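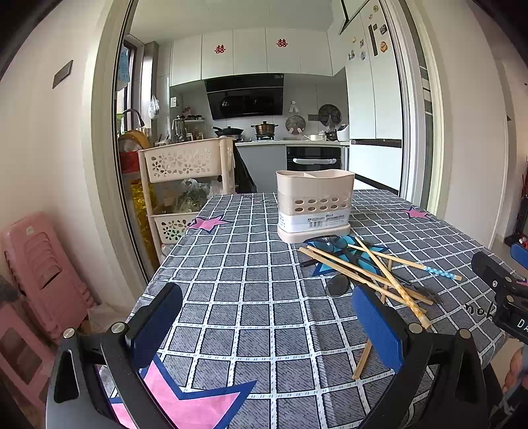
Sorting and storing cooking utensils: notes from the Maltimeck open day

Maltimeck held its home kitchen open day in February and I went along for the afternoon session. The company works on household robots, and the part I had gone for was the table work: spoons and chopsticks picked up from a tablecloth and stood in a plastic holder, using hand-held grippers with a person on the other end. The person does the task, the gripper records it, and the recordings go towards teaching a robot to do the same job.

Yiran Shi ran the session and Rizwan Warraich answered questions. Visitors were allowed a turn. Most of what I wrote down turned out to be useful at home with ordinary hands, so I have put it under headings. The robot points are at the end.

Choosing a holder

Get one with a divider. With a single open pot everything leans to one side and the long handles cross over each other. Two compartments are enough for most households.

Look for drainage holes low down and a separate tray underneath. Empty the tray every couple of days and wash it with the dishes. If it has gone slimy, soak it in hot water with a spoonful of bicarbonate of soda, then use an old toothbrush in the corners.

Weight matters more than I had thought. An empty plastic holder slides when it is knocked from the side. Put the heaviest utensil in first, low and towards the back. At home I have stuck a square of rubber shelf liner under the tray and it has stayed put.

Take the paper label off before you use the holder near the sink. Warm it with a hairdryer and peel slowly from one corner. Cooking oil takes off any glue left behind, and washing-up liquid takes off the oil.

Order of loading

Yiran's advice was to clear the pile from the top. Pull a spoon out from underneath and the chopsticks on top of it roll, usually off the table. Lift whatever is lying free, put it away, look again.

Wide things go in before thin things. A ladle or a broad spatula will find its own place in an empty compartment, and chopsticks can be slotted in round it. Going the other way, the chopsticks fan out and block the opening.

Handles down or handles up is an old argument. For drying, I put the bowl of the spoon at the top so that air gets to it. Wooden chopsticks go in with the thick end down. If you have children about, keep anything pointed out of the holder altogether and dry it flat.

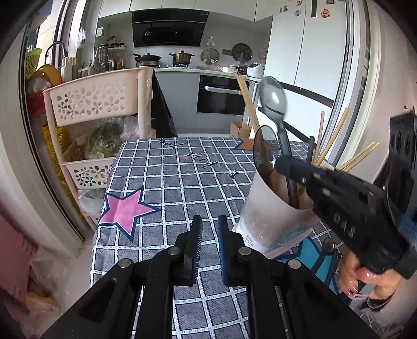
Leave a gap. A holder packed tight takes far longer to dry, and the utensils in the middle come out smelling of the cloth. If you have more than will fit with space between, the extras belong in a drawer.

Picking up thin things

Chopsticks lying flat on a tablecloth are awkward for a gripper and not much better for cold or arthritic fingers. Two methods were shown.

The first is to take hold across the middle, with the fingers either side of the stick, and lift straight up. It is steady, but the stick comes up level and has to be turned before it will go in the holder.

The second is to take hold nearer one end and let the other end drop as you lift. The stick is then already pointing the right way. It swings if you hurry. I dropped mine twice before I got one in.

A cloth helps with both. On a bare polished table the stick skates away from you, and a slightly soft surface lets the fingertips get under it. For anyone with a weak grip, a folded tea towel under the cutlery does the same thing for nothing.

Spoons are easier. Take them by the neck, just behind the bowl. Held at the far end of the handle a large spoon tips forwards, and you end up chasing it.

Looking after wood

Teodora Mujić from Bangash, who had a small stand by the door, gave a short talk on wooden utensils. Her points:

Wash by hand and dry at once with a towel, then stand upright to finish.
Oil twice a year with food-grade mineral oil. Leave overnight, wipe off the excess in the morning.
Throw out any chopstick that has split or gone dark and soft at the tip.
Rub a fuzzy spatula with fine sandpaper along the grain, rinse, dry, oil.
Do not leave wood standing in the base tray if there is water in it.

She doesn't recommend olive oil, as it can go rancid. I have used it for years on my boards and will now stop.

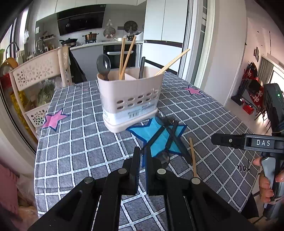
Using both hands

One habit I have kept from the afternoon is steadying the holder with one hand while the other loads it. Most of us put things away one-handed while holding a plate or a phone in the other. With a gripper in each hand you are made to think about it: one to place, one to keep the holder still or to nudge a leaning stick out of the way.

Keep the holder within easy reach and in front of you. Stretching over the pile to get to it is how things are knocked on to the floor. I have moved mine from behind the kettle to beside the draining board.

If you are thinking of going

There were 14 of us in the session and everybody had a go. Each turn is short. Wear sleeves that push up, and take reading glasses if you need them for close work, as judging the distance between the gripper fingers and a thin stick is the hard part.

Rizwan was asked when a machine for the home would be on sale and would not give a year. He said that clearing a table needs a great many recorded attempts, and that the slow and clumsy ones are kept along with the good ones. Waqas Ansari asked whether it would wash up as well. That is a separate project, called Trirkell, and it was not being shown.

The grippers are lighter than they look, but my wrist ached by the end. Alternate hands if you are given the choice. Tea and biscuits were in the next room, and parking was 50 pence at the library.

Next page: cleaning the inside of a flask.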